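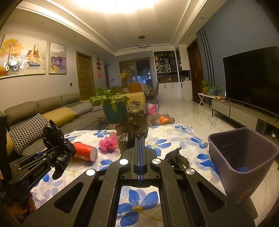

Ploson Table Litter Notes

README and data card, version 2
Last edited 17 June 2024
Maintained by Lorraine Gosling and Declan Tindall

What you are getting

2,000 rows of text, one row per thing on a table at the moment somebody started to clear it. Each row says what the thing is, what state it is in, whether it should go in the trash, and how sure the person writing the row was. The tables are ordinary home tables after tea, snacks or a small party. Paper cups, crumpled bags, fruit, wrappers, teapots, gift bags, plants.

The first version of this card called the set "a complete account of everyday household litter." I took that line out. It covers 44 tables, most of them laid by the same few people, and the same tablecloths keep coming back. If your tables look different, assume the notes don't carry over until you have checked.

Files

items.csv -- the main table, one row per thing
tables.csv -- one row per table, with the kind of cover, where the bin stood and what else was close by
disputes.csv -- rows where the two readers gave different answers, with both answers kept
words.txt -- the list of names we allow in the "thing" column

There used to be a file called rules.txt. It contradicted items.csv in too many places and has been dropped. If you have a copy from March, please don't use it.

Columns in items.csv

table_id: matches tables.csv.
thing: a plain name from words.txt. "Bag, thin plastic" and "scrap, plastic" are separate names and the line between them is poor. See Known problems.
state: upright, on its side, crumpled, torn, folded, wrapped, open. More than one is allowed.
color: what a person would say out loud. Nobody was given a color chart, so one reader's dark brown is the other reader's black, especially with bags you can partly see through.
decision: trash, keep, or ask.
sure: high, medium or low.
note: free text, often blank.

How the decisions were made

Lorraine Lambert and Nigel Ashworth read every table separately and filled in their own sheets. Declan merged the sheets. Where they disagreed, the merged row says "ask" and the two original answers go in disputes.csv. We did not bring in a third person to settle things. That was suggested, but a third opinion on whether a cup is finished with is still an opinion.

A paper cup on its side is marked trash. Lorraine and Nigel agreed on this almost every time, and I still don't much like it. A cup can be knocked over by somebody who meant to fill it again. What the label really records is that two people looked at a tipped cup and assumed the owner was done. Upright cups are marked "ask" unless there was a note from the household.

Crumpled and torn plastic is marked trash. A whole bag is harder. Plenty of people smooth out a bag and put it in a drawer, and wrinkles alone don't tell you which household you are in. Version 2 marks whole bags as trash with sure set to medium. Torn ones are high.

Tissue and thin colored plastic are a nuisance. Once it is balled up, bright pink gift tissue and bright pink wrapping film look much the same, and both readers guessed more than they admitted at first. We added "crumpled wrap, tissue or plastic" to words.txt and moved the guesses there.

Fruit in clear wrapping is keep. The wrapping will be trash sooner or later, but the notes are about the table as it stands. Small brown round things are "ask" and will stay that way. Several were written down as nuts, candies or bits of fruit by people who could not have known.

Teapots, trays, plants and seats are keep, always. They are in the notes because leaving them out made the tables sound emptier than they were, and because a list with only litter in it teaches you very little about what to leave alone.

The bin

tables.csv has a column called bin_place, with the values left, right, front, behind and none. It gives the side of the table the bin was on, going by where the person clearing was. It does not say whether the bin was full. An open bin may already hold something, and a few rows mention a patch of color inside, but no one emptied and checked them, so we left that column out instead of filling it with guesses.

No row means "this went in the bin." Decision is what should happen. If you need to know what did happen, you want a different set.

Known problems

Printed tablecloths. Flowered covers are the biggest source of bad rows. In version 1, printed petals were entered as scraps on several tables, and a real scrap was skipped on another. Oğuzhan Gökçe went through the flowered tables again and fixed what he found. I would not promise he found everything.

Bag or scrap. A torn piece with a jagged edge is a scrap. A bag with a torn corner is a bag. Between those, the readers went by feel.

Things behind things. If a small object sat right behind a bigger one, it may be missing or have a vague name.

Gift bags on the floor. Nigel entered them, Lorraine Lambert mostly didn't. The merged file keeps them with sure set to low. Treat anything off the table as patchy.

Claims we have heard and don't support

The Grelport write-up says the notes "remove the need for judgment" in table clearing. They don't. All they do is write down the judgment of two people, with the doubtful parts marked.

Cokport asked for a single tidiness score out of 100 for each table. We tried it for a week. The score went up whenever a table had more keep items, so a crowded table with a teapot and a big tray came out tidier than a bare one with a single cup. It is not in this release and we don't plan to bring it back.

The Igwe copy of the set has every "ask" row turned into "trash." We had no part in that and can't help with questions about it.

Use and changes

Use it for anything you like, and keep this card with the files. Corrections go to Declan with the table_id and the row as you think it should read. A correction that only says "obviously trash" will be sent back for a reason.

Changes since version 1: rules.txt removed, wrap name added, flowered tables reread, whole bags lowered from high to medium.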